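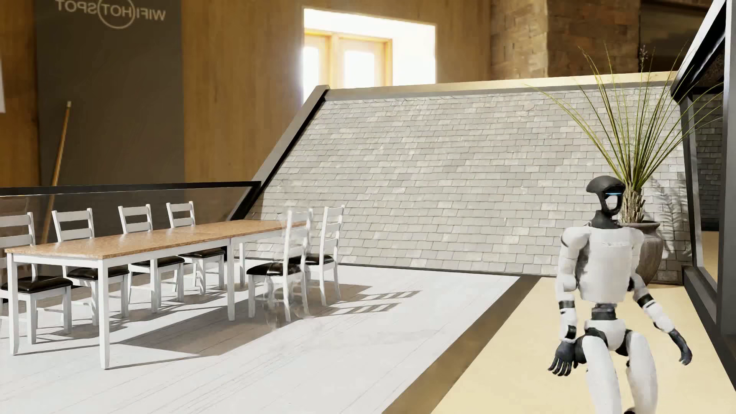 Sim, dining room scan, start pose before a chair run. Far end of the table, smearing around the nearer of the two chairs on the right.

October, started 9:40

Picking up from Cecilia's handover note. The goal for this block is still the chair task: robot starts on the cream floor, walks to the table, takes hold of a chair back, pulls it out far enough for a person to sit, lets go, steps away. We want 60 clean examples from this room before we move on to the Judport rooms. We had 16 when I sat down.

Room file is the one from the Pomlow scan, second import. The first import had the floor tilted and the robot drifted downhill whenever it stood still. That is fixed. I left it standing before the first run and the feet stayed put.

The smear on the chair is still there. It is in the scan itself, so reloading does nothing. Wispy lines down over the back and legs, and you can see through them. The collision shape under it is a normal box chair that Cecilia fitted by hand, so the hand touches something solid where the picture shows mush. For a person teleoperating this is annoying. For the learner I think it is worse, since the wrist view will show fingers closing on something blurry and the force reading will jump early.

Options we talked about over the call:
Leave it and use the smeared chair like any other.
Swap in a clean copy of one of the other chairs.
Leave it in view but never make it the target.

Went with the last one for today. Target is the farther of the two chairs on the right side, the one with its back against the shingles. It is a harder reach. The four on the railing side I'm not touching until we have a path around the table that doesn't clip the legs.

Runs, morning

Teleop by me, Flurkis gloves, walking on the pad controller. Recording at the usual rate, head view plus both wrists.

First few were slow. The step from the cream floor over the brown strip onto the boards is flat in the collision mesh, but the walking controller does a little stutter there. I thought it was me. Watched the foot contact log and there is a seam, a lip so small you can't see it. Asked Cecilia to merge the floor pieces. She did it in ten minutes and the stutter went away. The runs recorded before the merge are tagged "lip" and I would keep them out of the training set, though they are fine for testing the walker.

Grip: right hand on the top slat works, left hand on the upright works, both hands on the top slat twists the chair when I step back. Settled on one hand on the slat and the other resting on the upright. I tried to vary which hand goes where so we don't end up with a robot that can only do it one way.

The shingle wall is a problem for that far chair. There isn't much room for the fingers to go behind the back. Twice the knuckles pushed into the wall and the chair shot forward under the table when they came free. Marked both as failures and kept the recordings. Renata wants failures kept with a one-word reason, so: "wall".

12:15, stopped for lunch. Count is 31 clean.

Lighting

Renata looked over the morning's runs and asked why every one of them has the shadows falling the same way. Fair point. The shadows from the table and chairs are baked into the scan textures, so turning our own sun just adds a second set on top. We can't fix that in this room without repainting the floor. She suggested changing exposure and color only and leaving direction alone, and getting the variety from other rooms. I wrote a small script that picks exposure from a range at the start of each run. The window at the back is already blown out, so I capped the bright end.

She also spotted that the WIFI HOT SPOT sign reads backwards. I checked whether the import had flipped the whole room left to right, because if it had, the Pomlow measurements would be mirrored too. Compared against the floor plan they sent: table, railing and window are all on the correct sides. So the room is fine and the lettering is backwards in the scan for some other reason. Leaving it. If anyone trains something that reads text, don't use this room.

Runs, afternoon

Start position now jitters inside a box on the cream floor, out from the plant toward the middle. Heading jitters too. I set the box too wide on the first try and the robot spawned with its head inside the leaves, which blocked the head view completely until it walked clear. The leaves have no collision so nothing fell over. Pulled the edge of the box in. Some green in view is fine, I just don't want runs where the first seconds are all plant.

With the jitter on, the walk takes longer and I make more small corrections. I think those are useful and I'm not trimming them. What I am trimming is the standing around at the start while I get my hands lined up. Cecilia's trimming tool cuts everything before the first foot lift, and it missed 2 runs where I shifted weight first. Cut those by hand.

Controller froze once at 3:05, Patwary bridge dropped the connection. Restarted the bridge, lost one run. Same fault as last month and the same fix, and I still don't know the cause.

Count at 4:30 is 44 clean, tagged and copied to the shared drive. The exposure script is in the same folder with a note on the range.

For tomorrow
- Finish this chair, 16 to go.
- Ask Renata if releasing with the chair slightly crooked counts as clean. I have been passing them if a person could sit down without moving it, but that is my call and it isn't written anywhere.
- Cecilia to try a clean chair in place of the smeared one, saved as a separate room file. Keep the original.
- Pad controller left stick is getting loose. There is a spare in the drawer under the gloves.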